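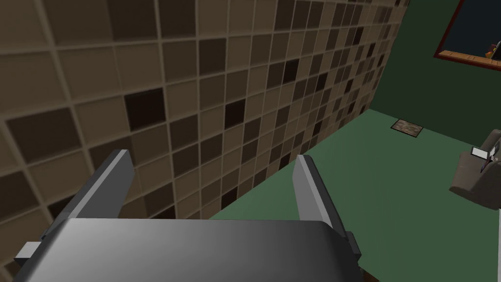 Chiharu Ichikawa

Markets writer wanted - small caps, remote, part time

Jokenau is looking for one more writer to cover smaller listed companies. Start in June if you can, sooner is better. We lost a person to full-time study and the morning note is running thin.

What you'd do. Read the exchange announcements before the open. Pick the ones that matter. Write them up short - results, buybacks, capital raises, director sales, the odd takeover. Up to 10 pieces a week, most of them under 300 words. One longer company profile a month, with the numbers checked against the filing and not against somebody elses article.

What we need. You can read a cash flow statement and say what changed. Plain English. Fast, but you check the decimal point. A finance degree is fine, so is a few years of running your own money and keeping good notes. No stock tips, no price targets, ever. You'll have to declare your holdings and you can't trade anything you cover for 20 days either side of the piece.

Pay is per piece, monthly, agreed before you start. Noboru Kawaguchi edits the morning note, Lenuța Pop does the profiles. You'd work with both. Expect lots of red ink the first few weeks.

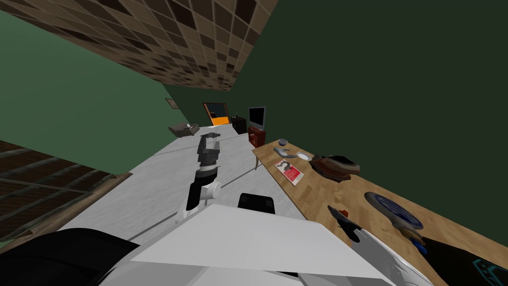
Do I need a license to write for you?
Not for this role, as the notes are general news and carry no personal advice, but tell us if you hold one or used to.

To apply - two writing samples, one of them on a company worth less than the big names, plus a short note on an annoucement you think the market misread. PDF or plain text. No cover letter. Shortlisted people get a paid test, one real filing, two hours.

Filed under: Careers, Equities, Work With Us

Search this site Go

Contact the Jokenau desk | © Jokenau | Back to top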